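Lorkport room, hand-held gripper pre-session check
September 2022, filled in by Waraporn Jaidee

Hi all, me again with the clipboard. Comments are under each item, and I've tried to keep the whingeing down this time.

1. Finger pads clean and seated: OK
Gave them a wipe with the lint-free cloth. Please don't use the blue spray, it makes the grid go shiny and then everything slides.

2. Lens clean, mount tight: OK after fixing
The mount had a bit of wobble in it, so I nipped it up with the small hex key (back in the top drawer, please leave it there!).

3. Marker faces flat and unscratched: OK
One corner is starting to lift on the spare set. Lamai Phuthong has new prints on order through Nuchit.

4. Battery at 80 or better before start: OK
Read 79 the first time, so I made myself a cuppa and tried again. Rules are rules. 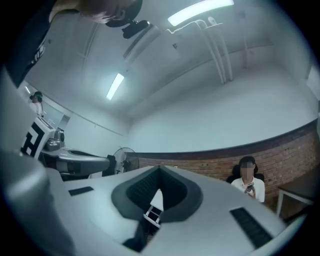
5. Walkways and cables: needs work
My usual grumble. If you're collecting, you're watching your hands and you won't see a lead on the floor. Tape it down or run it along the wall. Same goes for bags.

6. Lights on and left alone: OK
Pick a setting and stick with it for the whole batch, otherwise the Drodari folks get two colours of the same bench and I get the email.

7. Wrist breaks: needs work
I logged 124 demos in July with hardly a stretch and my thumb let me know all about it. Swap operators every 7 takes. Lamai's going to put a timer on the Litard tablet so we can't pretend we forgot.

8. Bad takes flagged on the spot: OK
Dropped it, bumped it, sneezed on it, whatever, just flag it and keep going. Don't delete anything yourself.

Open items are 5 and 7. I've got more floor tape in my locker if anyone wants to make a start.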